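Gekgate Nondow 2
Update scheduler for Windows PCs

£40 per licence, covers 2 computers
In stock. Licence key sent by email.

Nondow does one job. It stops your computer restarting itself while you are in the middle of something. Windows has its own setting for this, called active hours, and if your working day has the same shape every day you may find it does you perfectly well. Keep your £40.

For everyone else, Nondow sits by the clock and holds the restart until you tell it otherwise. You can put it off by the hour, set it for 3am, or tie it to a program, so that nothing happens while your spreadsheet is open. Updates still download and install as normal. We are not in the business of helping people avoid security fixes, though we do get asked.
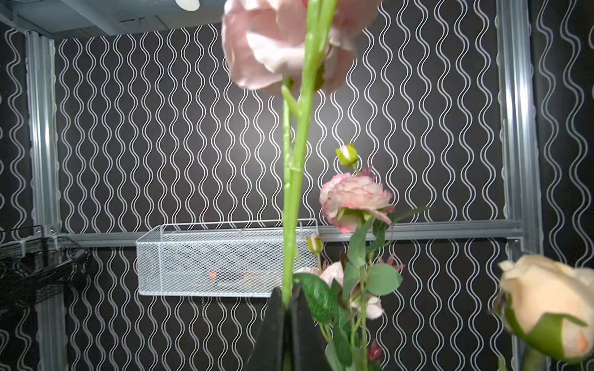 Version 2 was mostly written by Ngozi Idahosa, who lost a morning's invoices to a restart and took it personally. It adds a warning you can read from across the room, and a log showing which update wanted what, and when. The log can be saved as a text file and sent to whoever looks after your computers, with or without comment.

Needs Windows 10 or 11 and 25 MB of disk space. Works alongside Dorska backup. Does not work alongside Ugwu Tidy, which switches it off and then reports that it has found a problem.

Office pack (10 computers): £195
Upgrade from version 1: free, key required

Delivery: by email, usually before the kettle boils
Returns: 25 days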